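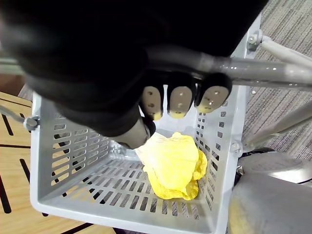
Yellow cloth in the gray basket.

CATANCE WRITERS AND SMALL PRESS GROUP
Minutes, May meeting
Back room, Uvodside library. Start 6:40 pm, ten minutes late, door was locked.

Present: nine members, plus two visitors from the Plestine poetry circle (non voting). Apologies from three.

1. Last minutes
Read. One fix: the print quote in item 4 was for the paperback only, not paperback and ebook. Passed with that change.

2. Matters arising
- Library key. Still only one. Chair to ask again.
- Proof copies from the winter workshop, all returned except one. Whoever has the blue-cover novella with the pencil notes, please bring it back, the author needs it.
- Sign-up sheet for the beta reading pairs went missing. New one passed round tonight. Write your email so it can be read this time.

3. Money
Balance stands at $2,955. Dues in from everyone but two. Only big thing out since last time was the deposit to the printer. Room hire not billed yet.
Question from the floor on whether the anthology money should sit in its own account. Bank wants a monthly fee for a second one. Left as is, but anthology to get its own column in the ledger from now on.
Accounts accepted.

4. Anthology
Long item. Took most of the hour.

Working title still Egger Road. Two people don't like it. No other title put forward so it stays unless somebody sends one in before next meeting.

Submissions: closed last month. Readers have been through all of the prose, about half the poems. Length limit was 2,000 words and several went over, one by a lot. Discussion:
 - Some feel over is over, send back.
 - Others say give a week to cut. Author may not of seen the limit, it was only on the second page of the call.
 - Vote: one week to cut, no extensions. Carried 7 to 2.
 - Next call to put the limit in the first line.

Editing. Two quotes in for the copy edit. First is a flat fee for the whole book, one pass, no queries back to authors. Second is by the hour, includes a style sheet and one round of questions. Second will cost more, how much more depends on how clean the pieces are. Long back and forth. Points made:
 - we have eleven different ways of doing dialog, book needs a style sheet no matter who does it
 - last book had no real copy edit and it showed, their/there on the first page of the first story
 - could members do the style sheet and pay only for the pass?
 - members did that last time. see above.
Agreed: ask the hourly editor for a capped price. If cap comes in at or under what we set aside, go ahead without waiting for a meeting. If over, comes back here.

Proofreading is separate from the copy edit, this came up twice. Proofread happens after layout, on the pages. Members will do that in pairs, nobody proofs their own piece. Paper, red pen. Fold the corner of any page with a mark on it.

Cover. Three sketches shown. The bridge one liked best, the type on it is too thin to read small. Designer to try heavier lettering and a version with the title at the top. The one with the hands dropped. Third held in reserve.

Print run. Printer's price drops at 400 copies. Argument for: cheaper each, two fairs in the fall, library will take a few. Argument against: we still have boxes of the last one in a member's hall closet. No decision. Bring back with real sales numbers from the last book, not guesses.

ISBN. We have some left over from the block bought before. Need one for paperback, one for ebook. Secretary to find the login.

5. Pay for contributors
Short. Two free copies each, same as before, extra copies at cost. One member asked if we could pay even a small amount. Everybody would like to. Not with this budget. To be looked at again once the book has sold enough to cover printing.

6. Contributor agreement
Draft handed round. Half page. Says author keeps all rights, we get to print the piece in this book and the ebook only, and author can publish it elsewhere any time. Changes asked for:
 - add a line saying how the author's name should appear. pen names caused trouble before
 - say what happens if we do a second printing (agreed, same terms)
 - "heretofore" out. Plain words.
Revised draft by email. Needs to be signed by every contributor before layout starts.

7. Workshop program
Query letter evening went well, more came than there were chairs. People want a second one with time to read letters out loud. Agreed.

Next up:
 - Blurb writing. Bring your back cover copy, 150 words or less, printed out, no name on it.
 - Self-publishing costs, what to pay for and what you can do yourself. Panel of members who have done it. Want at least one who lost money.
 - Something on agents. Nobody in the group has one at the moment so will need a guest. Ask the Plestine people, they said they might know someone.

Visitors from Plestine invited us to share a table at their book fair. Table is cheap split two ways. Yes in principle. Need two people for the morning and two for the afternoon. Sheet going round.

8. Critique rules
Complaint recieved (in writing, from a member) that critique nights run too long on the first piece and the last reader gets five minutes. Fair point, all agreed. From next session:
 - twelve minutes each, kitchen timer
 - author doesn't speak until the end
 - typos go on the page, not out loud
 - order drawn from a cup at the start
Somebody asked if novel chapters can have longer. No. Bring a shorter chunk.

9. Newsletter
Gone out late two months running. Copy comes in late. Deadline is now the Thursday before the last weekend of the month and if it's not in, it's not in. Member news wanted, one or two lines, even small stuff. Rejections welcome too, there was a laugh but also several hands up.

Book reviews column has no one running it. If nobody takes it on by next time it gets dropped.

10. Any other business
- Tea money tin is short. Put something in.
- Request for a large print copy of minutes. Will do.
- Website still lists the old meeting place. Fix promised again.
- A member has a box of old writing magazines free to anyone, otherwise recycling.

Actions
Chair: library key, reply to Plestine on the table
Secretary: ISBN login, revised agreement out by email, over length authors told tomorrow
Money: new ledger column, sales figures for last book
Anthology editors: finish the poems, ask for capped price, cover notes to designer
Everyone: dues if you owe, titles if you have one, proof pairs sheet

Closed 8:25. Lights were going off so the last two items were done standing up.

Next meeting same place, same room, 6:30. Please be on time.

Recent items
Minutes, April meeting
Minutes, March meeting
Egger Road anthology: call for submissions (closed)
Query letter evening: handout
How critique nights work
Join the group / pay dues
Uvodside library room: parking and access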